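5.2 Faults observed during two-cup trials

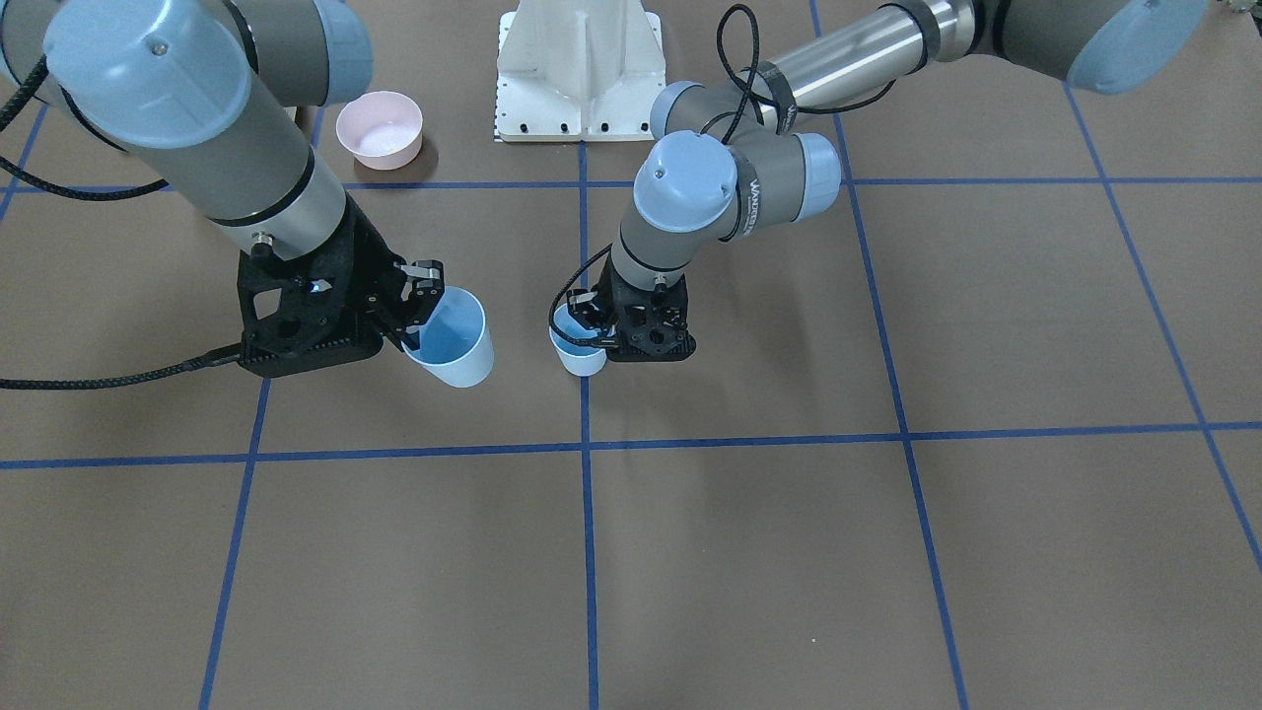 Figure 6. Cup handling on the taped floor grid, both arms engaged.

What stopped the most trials in the nesting task?
Cable drag on the wrist joints, which the controller read as contact between the two cups.

The nesting task asks the two arms to bring a larger and a smaller cup together over one grid square and to place the smaller inside the larger. Force at each wrist is estimated from joint torque, with no separate sensor. During the approach the estimate should stay close to zero until the cups touch. In the Clerville runs it did not. Of 2092 trials, 262 ended in a protective stop while there was still a gap between the cups.

The stops were first put down to the grippers. The open printed frames bend slightly under load, and Menon, the grasp planner used here, assumes a stiff finger. Stiffer fingers were printed and fitted to both arms. The rate of false stops did not change, and the original fingers were put back for the remaining work.

A second check, proposed by Mohandas Suvarna, replayed logged trajectories with the grippers closed on nothing. The false contact appeared again, at the same wrist angles and with the same sign. It was strongest when the wrist turned inwards towards the centre line of the grid. In Figure 6 a thin cable on the left arm curves down past the wrist and loops over the gripper, close to the smaller cup; on the right arm a braided cable runs out from the gripper and trails over the floor paper. A cable routed in either way can pull on the last joint as the arm moves, and the load model in Ludero has no term for it.

The fault has a safety side as well. A false stop costs time only. The reverse case is worse: when the cable pulls against the direction of contact, it hides part of a real force. In 2 trials the arms went on pressing after the cups had met, and the larger cup cracked at the rim. No one was inside the taped area at the time, but the stop threshold cannot be treated as a safeguard for people while this error remains.

Two changes were made. The cables were clipped along the forearm with a fixed amount of slack at the wrist, and the zero of the force estimate was taken again at the start of each approach — previously it was set once, at power-up. The threshold was left as it was. With both changes, false stops fell to 6 in a repeat of the full trial set. All 6 came from the right arm, after a clip had slipped. The Clumis logger does not record clip position, so the moment of slipping could not be recovered from the data.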